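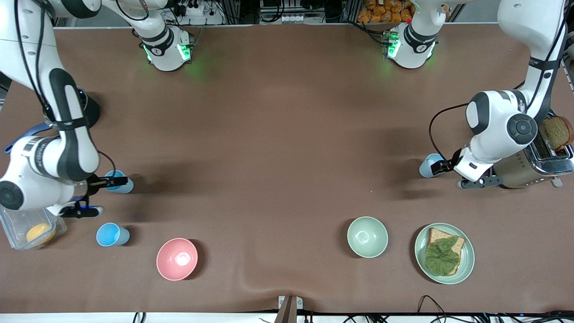 SPEAKER NOTES: BREAKFAST FOR PEOPLE WHO ARE NOT YET AWAKE
Aranka Pálfi, May evening, back room at Pammont. Slot is 25 minutes including questions. Talk slowly, last time I finished in 14.

OPENING
Wait for the chairs to stop scraping.

Good evening. I have been asked to talk about laying a breakfast table, a subject on which every person in this room already has firm views, most of them held against whoever they live with.

I ran the breakfast room at the Dedusau guest house for long enough to wear out three toasters and one marriage. (Pause. If no laugh, carry on as if it was information.)

What I learned there is mostly about where to put things. I can't cook particularly well. I can put a cup where your hand is going to be.

1. THE CLOTH
Start with the cloth, as it goes on first and people forget it till last.

White is for weddings and hotels with their own laundry. We had white for one season at Dedusau and I spent it looking at jam. Then I bought brown. Brown hides coffee, tea, crumbs from a dark loaf and most of what a child can do before eight in the morning. Guests said it looked "cosy". Guests will say cosy about anything they can't quite call nice.

Cover most of the table. It needn't be all of it. A strip of bare table at the end is handy for putting down the hot thing you didn't plan for.

Pass round the two cloth samples here. Get them back this time.

2. CUPS
Hold up the light blue plastic one.

I know. You were hoping for china. I had china. I bought 143 china cups from a closing hotel in Tarar, very cheaply, and I was extremely pleased with myself. By the following May I had enough left for a small funeral.

Plastic bounces. It weighs nothing, it can be lifted by a four-year-old or a man with a hangover, and a light blue one shows up on a brown cloth, so that a person without glasses on can find it. That last point sounds trivial until you've watched a retired dentist pat a table for his drink.

Buy them all the same colour. If you buy mixed colours, somebody will have a favourite, and then somebody else will have it too.

Set cups upright. There is a school of thought that turns them upside down to keep the dust out. If your cups are out long enough to gather dust, you are running a museum.

Leave room round each cup for a hand. People set tables by eye and then wonder why everything gets knocked over. A hand is bigger than you think and it comes in from the side.

(Cut the napkin story if we're past ten minutes.)

NAPKIN STORY
Jhonatan Salazar, who had the kitchen when I had the room, folded napkins into swans for the summer opening. 157 swans. It took him two evenings. A guest from Zarnano blew her nose on the first one while he was standing behind her. He folded triangles after that.

3. THE TOASTER
This is the part you came for.

The toaster belongs on the table. I will take questions on this and I won't change my mind. A toaster in the kitchen means someone has to get up, and it will be the same someone every morning, and in year nine she will say so.

Put it at the edge, on the side nearest the socket, and run the flex away from people's laps. Keep the slots clear of anything hanging overhead. We had a paper lantern. We had it briefly.

Handsome toasters: allowed. I've a weakness for a bit of bronze and a chrome top. But chrome has to be wiped daily or it turns into a record of everybody's fingers. Use a dry cloth when it's cold and unplugged. Please say "unplugged" twice, there was an incident at the Tarar talk.

On bread. Dark wholegrain takes longer than you think and looks exactly the same burnt as it does done. You have to go by smell. White toast has the decency to change colour. If you're feeding a mixed table, do the brown first, while people are still patient.

Crumb tray: ask for a show of hands, who has emptied theirs this year. Look disappointed whatever the result.

4. FRUIT
One piece of fruit in a clear tub with the rest of the breakfast does more for a table than a bowl of twelve. The bowl of twelve is decoration and everyone knows it. We once kept a bowl going so long that a guest asked me if the pears were wax. They were pears.

Clear tub, so they can see what's in it. An opaque tub at breakfast is a threat.

5. LAYING OUT
A loose row along the near side. I used to measure. I had a stick with notches on it, and Jhonatan hid the stick. Things went on being perfectly all right without it, which I've never forgiven.

Lay in the order people reach: cup, then bread, then whatever they will claim they don't want.

MONEY (only if asked)
Some 400 for the lot, cloths and toasters included, when we refitted the room. The swans were free and overpriced.

QUESTIONS
Likely ones: butter in or out of the fridge (out, lid on). Eggs (different talk). Jam spoons (one per jar, and watch them).

If the man with the marmalade theory is in again, take him last.

Collect cloth samples. Check under chairs.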